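Stop counting hours

Posted Saturday, June 29, 2019

Quick one, I'm between sessions. Somebody forwarded me the Fustel post about how many hours of demonstrations they've got. Big number. Lovely graph. Not a word about what's in the hours.

My gripe, and I've had it since April: hours are the wrong unit. Always were. An hour of the same good operator doing the same good pick on the same good afternoon is one example, more or less, copied out until your disk is full. The model learns that afternoon. Then you shift the bin a hand's width and it goes fishing in thin air.

We do clear plastic. Bins, trays, flat cases. Two arms. Rotten stuff to learn on, the edges come and go with the light and half of what the camera gets is whatever's behind. So everyone wants to swap in nice solid coloured blocks. Don't. Nobody's warehouse is full of coloured blocks.

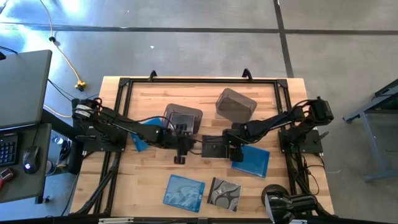

What I'd have people do instead is mess up the starting layout properly. Every episode. Crooked, overlapping, one thing partly hiding another, something sitting inside something else. Operators hate it because they're tidy people and because it wrecks their rate. Our best operator, Định Lò, used to square everything up between runs without noticing. Fast, clean, beautiful demos, and the policy trained on them couldn't cope with a tray at an angle. Took us 11 days to work out why. The fix was to have a different person reset the table, and that person isn't allowed to be neat.

Second thing. Keep the fumbles. I know the Zumville guide says to cut any episode with a missed grasp, and I think that's plain wrong. A miss followed by a decent recovery is worth more to me than 40 clean picks. Where else is the thing meant to learn what to do after a slip? It will slip. If every demo goes straight to the goal, the first bad grip puts it somewhere it's never been, and off it goes. Cut the ones where the operator gave up or got bored, sure. Label the rest and leave them in.

Someone at Ostrowski wrote to say that recoveries teach the robot to miss. Fair worry. We did see a bit of that when the fumbles weren't labeled seperately. With labels, much less. I wouldn't call it settled.

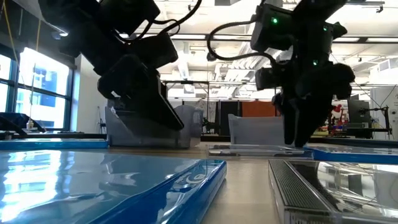 And the light. We used to wait for an even sort of day, blinds, fuss, the lot. Waste of time. Record at 4 in the afternoon with glare all over everything, record in the morning, record when it's grim out. Glare is data. If a person can do the task through it then it belongs in the set.

Rates of pay, while I'm cross. If you pay per episode you get short episodes and easy layouts, and you've got no business being suprised. Pay by the day. Give people proper breaks, teleoperating two arms at once is tiring and you can see it in the wrist motion after lunch. We cap it at 2 hours a stretch, which the Plosix people told me was soft. Maybe. I've looked at their late-shift data and I'd not train on it.

So what do I want reported in place of hours? Number of distinct layouts. Number of operators. How many recoveries. What share was shot in bad light. Boring table, fits on a postcard, and I'd trust it over any graph of hours.

Anyway. Table's been reset, badly, as per instructions. Comments are open till I get sick of them.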